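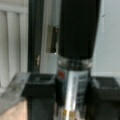
A can with a clear collar and a black cylinder on top.

How to Get a Trade Fair Visit Right When You Are Buying Tile

April 2018

A large tile and bathroom fair can use up three days and leave you with sore feet and a bag of catalogs you will never open. This guide is for small showrooms, contractors and designers who go to a fair with a buying list and a limited budget. It covers the work before the trip, the days on the floor, and the weeks after.

Before you go

Start with your own stock and your open jobs. Write down which ranges sold, which ones sat, and which ones customers asked for that you could not supply. Keep the list to one page. At Jondau we split ours into floor tile, wall tile, trims and fittings, and we put a price ceiling next to each line.

Download the exhibitor list as soon as it is published. Mark the companies you already buy from, then the ones that make something on your list. Our first pass for the November fair came to 70 names. We cut it to 31 by dropping anyone who did not ship to our region or who only sold by the container.

Book appointments with the stands that matter most. Nine is a sensible number for a three-day visit. Ask for the export manager by job title and say in the email what you want to see. If you write "60 x 60 porcelain, slip rated, matte gray," the stand will often have pieces set aside.

Sort your appointments by hall, then by time. Hall plans are rarely to scale, and a walk that looks short can take 15 minutes when the aisles are full. Leave a gap between meetings in different buildings.

What to bring

Comfortable shoes that you have already broken in
A tape measure
A small notebook and two pens
Business cards, more than you think you need
A phone charger and a spare battery
Sample chips of the colors you need to match
A folded tote for samples

Color matching under hall lighting is unreliable. Stands use strong spotlights, and a warm beige can look almost white. Carry your chip and the tile to a plainly lit part of the hall if the staff allow it, and ask for a sample to check in daylight before you order.

On the floor

See your existing suppliers first. They know your account and can tell you which lines are being dropped. Discontinued ranges are the main thing to ask about. If a tile you have installed in a phased project is ending, you need to buy the rest of it now.

At each new stand, ask the same questions in the same order:

1. What is the minimum order, by box or by pallet?
2. What is the lead time from order to dispatch?
3. Is the range in production now, or is it a prototype for the fair?
4. How many face patterns are there before the print repeats?
5. Which trims and matching pieces are made for it?
6. What is the slip rating, and can you send the test report?

Number three catches people out. Plenty of displays show products that will not be made unless enough buyers ask for them. Get a production date in writing.

Look at the back of the tile as well as the face. The size and caliber should be marked on the box, so ask to see a boxed one. Lay two large-format pieces face to face and check for bowing along the long side. A little is normal, but it limits how far you can offset the joints.

Take notes before you leave the stand. Write the hall and stand number at the top of the page, staple the business card to it, and photograph the product code with the tile. Photos without codes are very hard to use later.

Do not sign for anything on the first day. Prices at the fair are usually held for a few weeks, and the same sales staff will be there tomorrow.

Comparing offers

Work out every quote as a delivered price per square foot. We had three quotes for a similar stone-look porcelain, from Astus, Ciltura and Goel. Astus had the lowest list price, but the freight and pallet charges moved it to last place. Ciltura was cheapest delivered, and Goel was close behind with a smaller minimum order. We went with Goel for the first run.

Add waste before you compare. We allow 15 percent on large formats and patterned layouts, and 9 percent on standard sizes laid straight.

After the fair

Send your follow-up emails within a week. Give the stand number, the product code and the date by which you need a price. Suppliers come home to a pile of inquiries, and the clear ones get answered first.

Label samples when they arrive, with the supplier, code, size and price on the back in permanent marker. Store them upright in a rack so the faces do not scratch.

Review your list again before placing the order. If something you liked on the stand is not on the page you wrote before the trip, leave it for a month and see if a customer asks for it.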